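**Rustad Training Rooms - progress to the end of July**

The evening repair courses have now run for two terms. We received 43 applications and could offer 27 places. Most learners come from Gominitz by the Thursday bus, so we moved the start to 18:30.
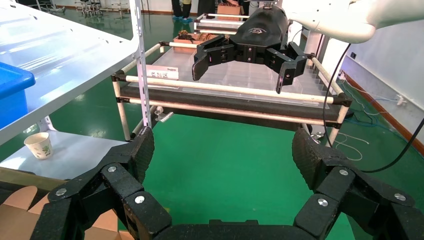

*Black fingers with their dark pads, spread open.*

From the materials budget we still have 654 euros. We wish to spend it on printed course books from Jokik, as the old ones are falling apart. The roof repair is delayed - the firm Endo has promised a new date, but we did not receive it yet.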